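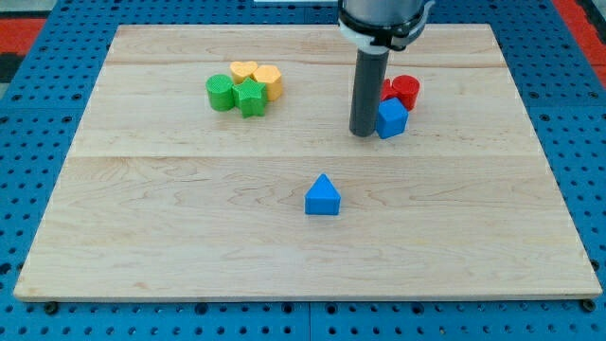 Passing off the left hand: a drill for under-14s

Mirjana Kovačević, Clundlow Girls RFC

Most players at this age pass well to one side and badly to the other. Run this once a week until the end of April.

Set out a channel 10 metres wide and 20 long. Put the players in fours along one end, a couple of metres apart.

1. Start at a walk. The ball goes from right to left only.
2. Hold the ball in both hands, fingers spread, elbows slightly bent.
3. Look at the receiver's hands before you let go. She should have them up already.
4. Swing across the body and finish with your fingers pointing at the target.
5. At the far end, jog back round the outside and swap places.

Move up to a jog when the ball stays off the floor for a full length. If passes drift forward, tell the receiver to hang back a step.

Use size 4 balls. Stop for water after 10 minutes, then repeat going left to right.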